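Bench arm inspection, Hornbridge kitchen-chores trial
Filled in by: Armelle Lebrun
Month: January, started 8:40 in the morning
Task on the bench: small cap into bowl
Sheet 7, replaces the one with coffee on it

Please read my comments as well as the boxes, dear colleagues. I know they run long, but the boxes were borrowed from the old Fivaretti press checklist and they don't always leave room for what a small arm gets up to when you ask it to tidy a table.

## A. Before power

- [x] **Emergency stop within reach of the person seated.** Yes. I moved it to the right-hand side again (somebody left-handed had it last, and good for them, but please put it back on the sheet when you do that).
- [x] **Power supply label matches the arm.** Matches.
- [x] **Screws on the finger hinge plate snug.** Checked by hand with the short driver, all fine. I'd still like us to go easy with these, as the holes are printed plastic and they only forgive you so many times.
- [x] **Cables clear of the joints.** Clear through the full sweep. The black one lies across the tabletop on its way to the arm, and I'd be so much happier with a clip on it.
- [ ] **Wiring to the sensor mount secured.** Left open. The red, white and black wires make a rather generous loop down to the mount. It's no danger to anyone, but a loop like that will sooner or later catch on a cup handle, and then we'll have a broken cup and a sulky arm on the same afternoon. Jutisex sells a soft spiral wrap that would do nicely.

## B. Work surface

- [x] **Mat flat, no curling corners.** Flat. It's scuffed and worn, and I've grown fond of it. The checks have faded into each other, so don't rely on them for measuring.
- [x] **Nothing on the bench that isn't part of the task.** Fine. I left the slip of white paper under the left edge of the mat where it was.
- [x] **Bowl free of chips.** Ran my thumb all the way along the blue rim and found nothing. Such a pretty bowl, with those red swirls, and I do feel a little guilty putting it in the line of duty. Marchal offered us a plastic one and I said no. People at home eat out of ceramic, and an arm that has only ever met plastic hasn't learned much about kitchens.
- [x] **Object upright and dry.** Wiped and set down by me.
- [ ] **Start position agreed and written down.** Not really. We have been placing the cap by eye, close behind the bowl, and each of us has a different idea of close. See comment under D. 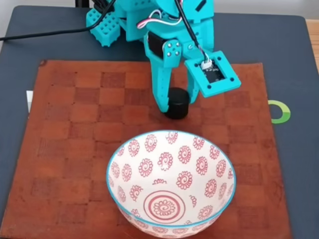

## C. Motion, slow speed

- [x] **Fingers open and close without sticking.** Smooth both ways. I ran them for 40 cycles while my tea was brewing, with nothing between them.
- [x] **Stop button halts the arm in mid-travel.** Tested twice going down and once coming up. Good and prompt.
- [x] **Speed limit set in software.** Set, and I checked that it was still set after a restart, having been caught out by that before.
- [ ] **Clearance over the bowl rim.** I can't tick this one in good conscience. With the cap standing so near the rim, there isn't much room for a finger to come down on the bowl side. A person would just tilt the wrist and think no more of it. My grandson does it with his cereal spoon! For our arm, it wants a planned approach from the far side or a wider gap to begin with.
- [x] **Operator's hands out of the area before each move.** Yes, and I say "hands" aloud each time. You may laugh, but please do it too.

## D. Can it do the chore yet?

I was asked by the Hornbridge office to add this part, as they would like one plain answer per sheet. I have done my best.

The log for the whole trial stands at 323 attempts, all objects together. What I'd call it, for this particular job, is a patient beginner. It will work at clearing a table for as long as you let it, and it never gets cross, and I admire that. But a chore in a house starts with things lying wherever the family dropped them, and we are still setting everything out for it like a place setting at a wedding.
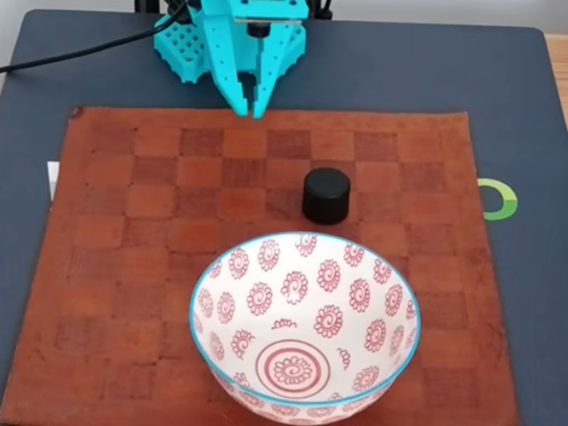 On the start position, then: I propose a hand's width between the bowl and whatever is to be picked up, marked with a bit of tape, for the first round. After that we move it closer, a little at a time, and note where the trouble begins. That would tell us far more than another week of placing by eye.

My plain answer for the office is "not unattended". I'd be happy to sit beside it while it puts small things away. I wouldn't go upstairs and fold laundry while it did.

## E. To do before the next sheet

1. Clip for the black cable, tabletop run.
2. Spiral wrap on the sensor wires (order under account 2783, and keep the slip this time, please).
3. Tape mark for the start position.
4. Repeat the clearance check in section C after the tape is down.

**Result:** cleared for slow speed with an operator seated. Full speed on hold until items 1 and 4 are signed.

Signed, Armelle Lebrun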